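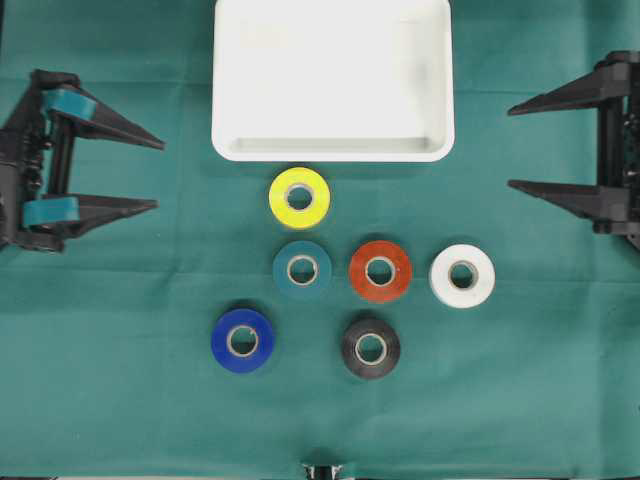
Biljana Delić teaches shop and electronics at the high school in Nestwood, and since the fall she has also run its robotics club. The club meets on Wednesday after the last bell. This spring its members are working toward the Plamia Challenge, where a two-armed robot has to put away rolls of electrical tape without help from a person.

"It sounds like nothing," Delić said. "Then you watch a robot try it."

The club has 8 members. Ermira Vukčević, a junior, is in charge of the recordings. To teach the robot a task, a student steers the arms by hand through the whole job while the cameras run, and the software learns from the result. The club had 471 recordings when we spoke in April, and Vukčević had watched all of them.

"A lot get thrown out," she said. "If you hesitate, the robot learns to hesitate. We had a week where it would stop over every roll and wait, and that was me. I was the one stopping."

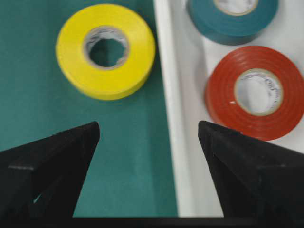 Choosing the order of the rolls took up most of February. Some members wanted a fixed order, and others wanted the robot to take whichever roll was closest. Ilir Lazarević, a senior, argued for leaving it open. He said a fixed order falls apart as soon as one roll is out of place. The yellow roll on the green surface, with the teal and the red already in the tray, is the kind of halfway point he wanted in the recordings, with different colors left over each time.

"The judges set up the table, we don't," Lazarević said. "So we mix it up. Teal is the hard one. It's close to the color of the cloth, and in our first tests the software kept missing it."

Delić let the students settle the question themselves. They trained one version each way and ran both. The open version did better by 3 rolls over an afternoon, and that was enough for the group.

Picking up a roll was the other long argument. Senad Shehu, who joined as a freshman, tried gripping from the outside edge first. He now prefers going in through the core.

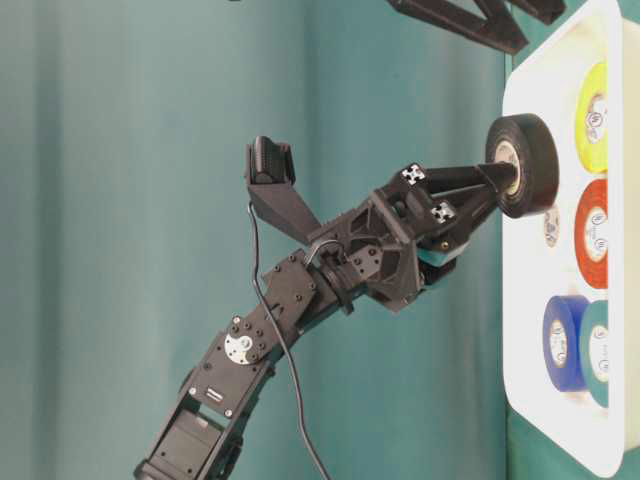
"From the outside you have to open really wide, and you bump the roll next to it," Shehu said. "In the middle there's a hole already. But you have to line up with it, and if you're off you just push the roll across the table."

He practiced the move by himself for two weeks before the others agreed to record it that way. The older recordings were kept in a separate folder – Delić does not like deleting student work.

Rasmus Hunt, an engineer at Sustano, comes in twice a month to help with the software. He said he tries to keep his hands off the keyboard. "They ask me what's wrong and I ask them what changed since last time. Usually it's the lighting, or somebody moved a camera."

The regional round will have 23 teams. Delić has not set a goal for placing. She would like the robot to finish one full run in front of the judges, and she would like the younger members to do some of the talking at the table.

Vukčević has a list of things to fix before then. First on it is the way the left arm swings back after letting go of a roll. She plans to record that part again next week, with Shehu steering.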